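Chapitre 4 – Mise en place de la boîte et réglage des pinces

Le présent chapitre concerne le kit à deux bras Femance, livré avec le support de table Landilitz. Il suppose que les bras sont déjà fixés et que le logiciel Zulletti reconnaît les deux pinces. Pour la fixation, voir le chapitre 2.

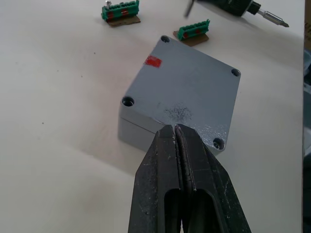
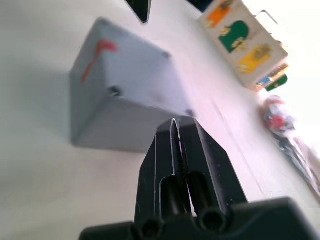
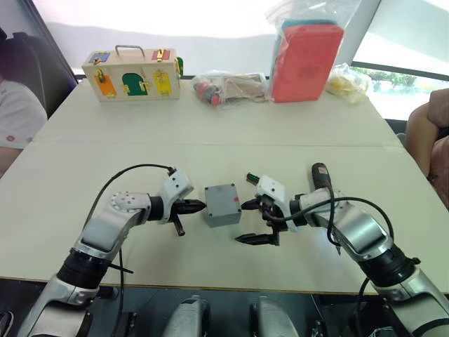

Pinces et boîte grise sur le plan de travail blanc.

4.1 Avant de commencer

Le réglage se fait à vitesse réduite. Dans le menu « Bras », choisissez le profil « Apprentissage » et vérifiez que les deux voyants de l'écran sont verts. Si un seul voyant est vert, redémarrez le logiciel avant de toucher aux bras.

ATTENTION : ne mettez pas les mains entre les doigts des pinces lorsque les moteurs sont sous tension. L'arrêt d'urgence doit rester à la portée de l'opérateur pendant toute la procédure.

4.2 Placement de la pièce

1. Essuyez le plan de travail avec un chiffon sec. N'utilisez pas de produit gras.
2. Posez la boîte à plat entre les deux bras, le couvercle vers le haut. Une légère rotation est admise, le logiciel la corrige.
3. Collez ou peignez un repère rouge sur le couvercle, près d'un bord. Ce repère permet de distinguer les côtés de la boîte, qui se ressemblent beaucoup.
4. Appuyez sur « Localiser ». La valeur de confiance doit être supérieure à 58. Au-dessous, modifiez l'éclairage et recommencez.

Note : le repère ne doit pas couvrir un trou de vis.

4.3 Réglage des doigts

5. Fermez complètement la pince gauche avec la commande « Fermer », puis la pince droite. Le logiciel enregistre cette position comme le zéro.
6. Regardez la fente centrale entre les deux doigts. Si elle est plus large à la pointe qu'à la base, desserrez les vis du doigt concerné, alignez-le et resserrez.
7. Approchez lentement la pointe fermée du bord de la boîte, jusqu'au contact. La boîte ne doit pas se déplacer. Si elle glisse, diminuez la force d'un cran.
8. Reculez, ouvrez la pince et répétez l'opération de l'autre côté.
9. Sauvegardez avec le nom de la pièce. Le profil apparaît ensuite dans la liste « Mes pièces ».

Note : les rayures sur la surface noire des doigts sont normales après un certain temps d'usage et n'ont pas d'influence sur la prise. Remplacez les doigts seulement si la pointe est cassée ou si le relief intérieur est devenu lisse.

4.4 Messages d'erreur

Erreur 558 : le zéro n'a pas été enregistré. Reprenez à l'étape 5.
Erreur 4 : câble de pince mal branché. Coupez l'alimentation, rebranchez le câble et attendez quelque 2 minutes avant de remettre en marche.

Si l'erreur persiste, contactez le service Enriquez en indiquant le numéro de série du bras et la version du logiciel.

Catégorie : Notices > Robots de table > Kit à deux bras

À lire aussi
Chapitre 2 – Fixation des bras sur le support Landilitz
Chapitre 5 – Vissage et dévissage du couvercle
Remplacer les doigts d'une pince Femance
Zulletti : notes de version de novembre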